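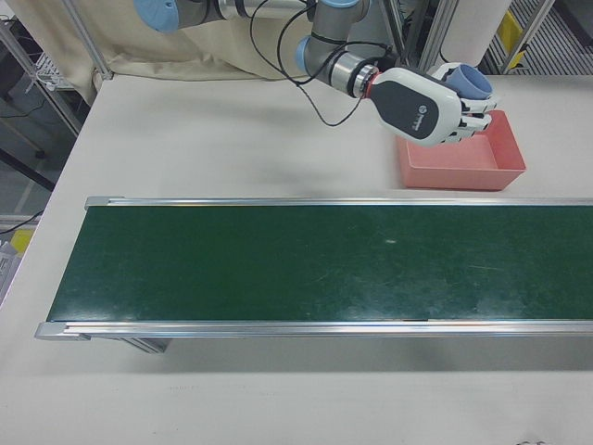

Sterkwood pauses shipments of its cup-handling cell after grip fault

TULTHAM, May - I'm Irja Väisänen, I run the engineering side at Sterkwood, and I asked if I could write this one myself, so please forgive me if it doesn't sound like our usual announcements. We have stopped shipping our cup-handling cell, the one that lifts light cups and moves them between a belt conveyor and a tray, and we're asking everyone who already owns one to make a change before running it again.

So, what went wrong? During a long test at our Tultham shop, the hand opened when it should have stayed closed. It happened on cycle 3130 of a planned 3610, a little before lunch, with the arm still moving. The cup dropped onto the belt, the belt carried it along, and the arm finished its move and came back for the next one as if everything was fine. That last part bothers me more than the drop! A robot that lets go of something should know it let go, and ours didn't.

No one was hurt. Efa Owen was at the bench and hit the stop button, and then she did exactly what I'd hope for - she left everything where it was and came to get me.

We spent the next few days trying to make it happen again. It took a while (I had started to wonder if we ever would), but on a second run we got it at cycle 1615. The hand's signal was cutting out for 60 milliseconds when the wrist turned near the end of its reach. Our software read that short gap as a command to open. When the signal came back, it cleared the error by itself and carried on without telling anyone. The cable was part of it, sure, but the software made a bad choice with what it was given, and that's on us. I signed off on that release.

If you have one of these cells, please do the following:

Turn the cell off and leave it off until you've installed the new software, version 2.4. Your Sterkwood contact will send it to you at no charge.

Check the cable near the wrist for wear or a loose connector. If you see either one, don't run the cell, and call us for a replacement.

After the update, run it empty at low speed with people standing clear, and then unplug nothing and change nothing until you've gone through the short checklist that comes with it.

With the new version, a lost signal makes the hand hold its grip and the arm and belt stop together. Someone has to come over and reset it by hand. Yes, that means more stops. A couple of our early users have already grumbled to me about it, and I understand, but I'd still take the extra stops.

Ea Hjaltested at Mogensen, who has been checking our fix from the outside, put it this way: "The drop was a small event. The restart with no alarm was the real safety problem, and that's the piece I wanted to see changed first."

Her review is still going on, and we won't ship new cells until she's done. I don't have a date for that yet. Orders already placed will keep their spot in line, and anyone who would like a refund can have one.

Questions about the update or cables can go to Hrefna Baldursdóttir on the Sterkwood support desk. Reporters can ask for me by name at the Tultham office.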